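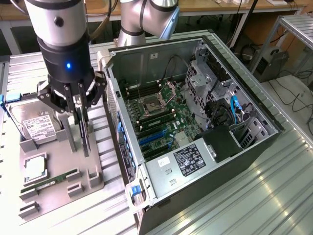
**Old stall spot at the Brirnen fall fair, do we lose it if we skip a year?**

**pickle_end_of_row**

Quick one, typing on my break so sorry for the mess.

My family has had a table at the Brirnen fair since my grandmother's time. Jams, pickles, apple butter later on. Same spot every year, end of the row by the sheep barn, good shade after lunch. We never signed anything for it as far as I know. Somebody would call in the summer and say same as usual, and we'd say yes.

This year my mother is having her hip done and I can't run it alone with two kids. So we want to sit out and come back next year.

But now I hear it's all changed. There's a form online, it wants a vendor number, and the fee is $80 where it used to be a plate of scones and a handshake. I found an old tag in the cash tin that says 3035. Is that our number? Does it mean anything anymore?

Also heard they want to move the home food tables out to the parking side by the rides, which would finish us, you can't sell apple butter next to a thing that spins people upside down.

So:

- can you skip a year and keep your place
- who do you even ask, the phone number on the old flyer just rings
- is the row by the sheep barn still there

Entries close in August I think? The page says one thing and the poster at the feed store says another.

Thanks. Miss the old fair, the one with the wood chopping and no wristbands.

---

**abugri_road**

We did this two years back when our truck died the week before. You can skip ONE year. You have to tell them in writing before the entry date though, if you just don't show up they count it as giving up the spot. Friends of ours lost theirs that way, they'd been next to the pie tent forever.

What I did:

1. Got the form anyway. Not the online one, the paper one, they keep them at the Lirico library desk. Ask, they're in a drawer.
2. Wrote across the top HOLDING PLACE, NOT ATTENDING. Big letters.
3. Put our old tag number on it. Yes yours is 3035, the tags are the vendor numbers, they carried them over when they went to the computer. Put it on everything.
4. Paid the hold fee. Was half the table fee when we did it, may be more now.

Get a receipt. I didn't and spent most of the next spring arguing, finally got it sorted at the gate with a lady who remembered my father's honey.

As for the date go by the poster. The web page still had the year before's dates on it last I looked.

Sheep barn row is there. It's shorter. They took some of it for the hand washing sinks, and the end spot might not be the exact same end, if you see what I mean. Still shade.

Hope your mom heals up quick. If she's the one who does the bread and butter pickles with the mustard seed, we'll be sorry to miss them.

---

**fairgoer_since_forever**

Cant help with the form but the fair is not what it was and I'd think hard before paying anybody $80. Parking used to be free in the Kivby paddock, you walked over the footbridge and you were in. Now there's a shuttle. The cattle judging is at 9 in the morning when nobody's there to see it, and the main ring is a car show by lunch.

We took the grandkids, they had fun I guess. Came home with a goldfish in 1980 something and it lived longer than the car did, they dont do goldfish now either.

Anyway good luck.

---

**barn_side_baker**

Adding to the first reply, mostly right, couple things are different now.

Hold fee is gone. You pay nothing if you skip but the written notice has to be on the hold form, a note across the top of the regular one got bounced for my neighbor. The library has both. Hold form is the yellow one.

Nothing's been decided on moving the food tables that I've heard. It got brought up at the spring meeting and the people with hot food wanted it, the jam and bread people didn't. There's a petition at the Lirico bakery counter wanting 1000 names. Go sign it. Bring your mother if she's up to the step.

And when you do come back, you'll need the home kitchen label on every jar, with ingredients and the date you made it. They check. I got sent home to relabel a whole crate of plum and missed the morning, which is when all the plum people come.

Don't bother with the phone. The secretary's desk is open in the hall the evening of the quilt drop-off, go then and get your yellow form stamped while you wait.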